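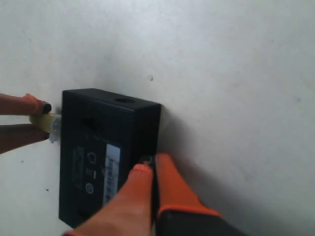

Photo: Hulurville Swap Shelf

Handbook for the listing table, section 2: checking a box over and getting its picture

Reading time: 6 minutes
December, by Ademir Bezerra

You've got your tea, you've signed for the key, and there's a crate of black plastic things waiting for you. This section covers what I do with each one between lifting it out of the crate and putting it on the Husmont shelves. Section 1 (the crate, the key, the alarm) has to come first, so if you've skipped it, go back and read it, please!

I call everything a "box" in this section. Routers, adapters, battery cases, the bit that came with a printer and has no printer any more - all boxes. When I started the list I tried to be cleverer than that and ended up with separate names for what was plainly the same kind of thing, and then couldn't find half of it. The list had 2,392 entries in it at the last tidy-up, so a bit of sameness goes a long way.

Before you start

You'll want the soft brush, a dry cloth, the roll of paper tags, a soft pencil and the torch with the narrow beam. The tags come in rolls of 500, and the spare roll lives in the Figueiredo tin with the string. Please don't use the sticky labels from the stationery drawer. They leave a horrible gummy patch on matt plastic and I have spent whole evenings rubbing it off with my thumb.

Note: nothing on the listing table gets connected to the mains. We're looking at things and recording them here, and powering up is all in section 4, on the other bench, with two people in the room.

Setting up the table

1. Clear the top completely and wipe it with the dry cloth. A pale table shows every crumb, and you'll see them in the photo long after you've stopped seeing them in real life. Some of the specks are in the surface for good and won't shift, so don't scrub.

2. Let the white cloth hang down behind the table until it meets the back edge. I used to iron it. I don't now. Creases are fine as long as there isn't a great dark one directly behind the thing you're selling, and you can usually pull that one sideways with a finger.

3. Put the big light off if there's decent daylight. After four in the afternoon in winter you'll need it on, and then everything goes a little yellow, which I've learnt to live with.

4. Push finished boxes well off to one side. I like to keep the middle clear for whichever one I'm working on, or I start checking the same box twice.

Looking the box over

5. Turn it so the sticker faces you. The sticker is the most useful thing on it. If you can read the model number, write it on the tag straight away, before you do anything else, and copy it exactly, dashes and all. Bana stickers in particular have a long number and a short number, and it's the short one we want.

6. If you can't read it, try the torch from the side. Moulded lettering in black plastic is nearly invisible straight on and then jumps out when the light comes in low - I get a silly amount of pleasure from this. Tilt the box slowly while you do it.

7. Still nothing? Write "no number" on the tag. Don't guess from the shape. We once sent a chap home with something that looked exactly right, and he was back the next morning, very nice about it, with the wrong one in a carrier bag.

8. Go round every opening with the torch. Round holes, long slots, little recesses near the bottom, all of them. You're looking for fluff, broken bits of plastic, bent metal and (in my experience) the occasional dead spider. Write down anything that won't come out with the soft brush.

Caution: brush only. No cocktail sticks, no hairpins, no blowing into it. You'd be surprised how much damp there is in a person's breath, and a stick that snaps off inside is a worse problem than the fluff was.

9. Feel along the corners. Rounded corners scuff before they crack, so a scuff is nothing to worry about and just goes on the tag as "scuffed". If you can feel a crack with your nail, that box goes in the blue tray for section 5 and you're done with it.

Leads and plugs

10. If a lead came with the box, keep the two together from now on. I can't say this loudly enough. The 125 loose leads in the bottom drawer all belonged to something once.

11. Note the colour of the plug as well as the lead. People ring up and ask for "the one with the yellow end" far more often than they ask for a part number, and it's lovely to be able to say yes, we've got it, come on over.

12. Offer the plug up to the opening squarely and push gently, holding it by the body and never by the cable. If it wants to go, it'll go. If it doesn't, turn it and try once more, and then stop. Write "lead doesn't fit" and tie it on anyway, as the owner may have handed us two halves of different things and might ring about it.

13. Pull it out the same way, by the body. Have a quick look at any clear or whitish part where the plug meets the collar, because hairline splits like to start there and they're hard to see on that sort of plastic.

14. Tie the lead in a loose figure of eight with the string. Tight coils look tidier and wreck the cable.

Taking the photo

15. Lay the box flat, with its most interesting side up. For most things that's the side with the slots or the sticker. If both sides have something to show, take two pictures and put the sticker one first in the list.

16. Turn it a touch so you can see some of the edge. Dead straight, a black box comes out as a black oblong and could be anything from a hard drive to a bar of chocolate.

17. Leave some table round it. I know the temptation is to get right in close, but the person at home wants to see where the thing ends, and the list crops pictures in its own mysterious way.

18. Check the picture before you move anything! Getting a box back down from the Husmont shelves for a second go is a nuisance, and I've done it more times than I'd like to admit. 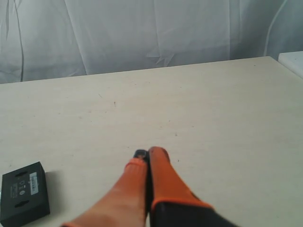
Heloísa Frota wrote to me after trying this section and said the order was wrong for her. She takes the photo first, before the brush and the torch, so that there's a record of what the box was like when it arrived, and then she does the checks with the picture already in the list. She also thinks the tag should go on at the very end, as it gets in the way of everything and she's forever flipping it over to see the slots.

I've thought about this quite a bit. I've stuck with checking first in the numbered steps, mostly because I know I'd forget to go back and add the scuffs, but if you're better organised than me then do it her way. Just don't change over halfway through a crate. On the tag I'm staying put - write it early and leave it lying beside the box if the string annoys you.

Putting it away

19. Tie the tag to the lead if there is one. If there's no lead, thread the string through any opening that goes right through the casing, and failing that use a paper bag with the tag clipped to the front.

20. Shelf letter goes on the tag in pencil, then in the list. Pencil, because things move. The Husmont shelves run from the window end, so A is by the window and gets the sun, and I try to keep dark plastic off it in summer.

21. Small and heavy goes low, light goes high. Nothing on top of anything with slots facing up, or you'll be brushing it all over again next month.

Note: if a box gets claimed while it's still on the table, finish the checks anyway and write the claimant's name on the back of the tag. It only takes a minute, and it saves a row later over whether the crack was there before.

When you've reached the bottom of the crate, turn it upside down over the bin and give it a tap. Screws and rubber feet collect in the corners. Any you find go in the jam jar by the kettle, which is covered in section 3 along with the battery bucket.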